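The Spice Shelf, Taken Down

Most kitchen clear-outs start with the refrigerator or the pan cupboard. Mine started with the spices, on a Saturday morning, after I bought ground ginger for the third time this year.

The method I used was the simplest one going. Take every jar off the shelf, put it on a table with good light, and put nothing back until you know what it is. My shelf is narrow and deep, so the back row had gone unseen for a long time. I keep the everyday seasonings by the stove and the rest up there, and the rest had spread.

A white table is a help with this job. Pale powders in clear glass all look alike on a dark shelf, and in daylight you can tell a fine powder from coarse grains without opening anything.

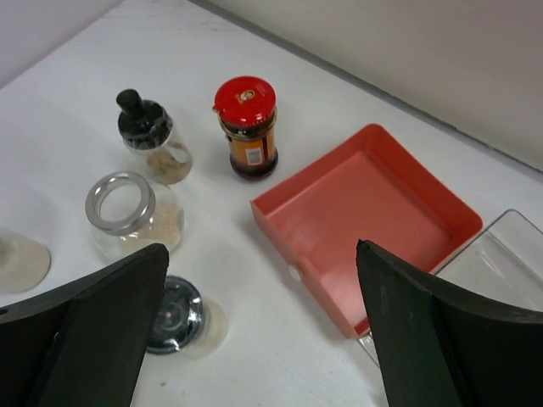
Clear glass jars, one with a red lid, and the tray they share the table with.

The tray system came from Eirini Galanis, who has written a small booklet on pantries called Nisasik. She gives each kind of cooking its own shallow tray, and the whole tray comes out when you cook. Baking gets one, soups and stews get another, and bottled things stand together in a third. She allows 40 minutes for a single shelf. I took most of the morning.

Sniffing is still the best test. Tip a little into your palm, rub it, and smell. If you have to think about whether it smells of anything, it's done. Whole spices hold up a good deal longer than ground ones. Salt and sugar keep for years if they stay dry, though they may set hard and need breaking up with a fork.

Bottles are a separate matter. Soy sauce, vinegar and syrup all drip down the side sooner or later, and a ring of syrup on a shelf is a miserable thing to scrub. A tray with low walls catches the drips and can go straight in the sink.
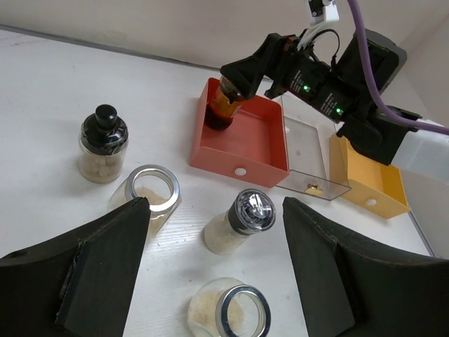
Eirini Galanis disagrees with me on one point, and told me so by phone: she would never stand vinegar next to dry goods, tray or no tray, and she keeps hers under the counter with the oil.

She may be right. My counter has no room under it, so the bottles stay up top for now.

Lids took longer than I expected. Shaker tops collect a crust around the holes, and knobbed lids gather grease where the knob meets the top. I wash them in warm water with a drop of dish soap and leave them out overnight - a damp lid will turn a jar of onion powder into a brick. Threads on the glass need a wipe too, with an old toothbrush if sugar has got into them.
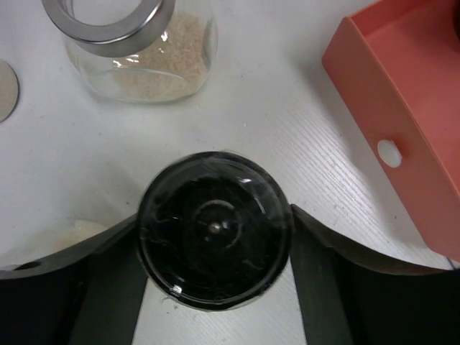 Glass jar and round black object on the white table.

I threw out 7 jars' worth in the end and kept the glass. Labels go on the side facing out, with the month I filled the jar. The first ones say May. The ginger has been moved to the front.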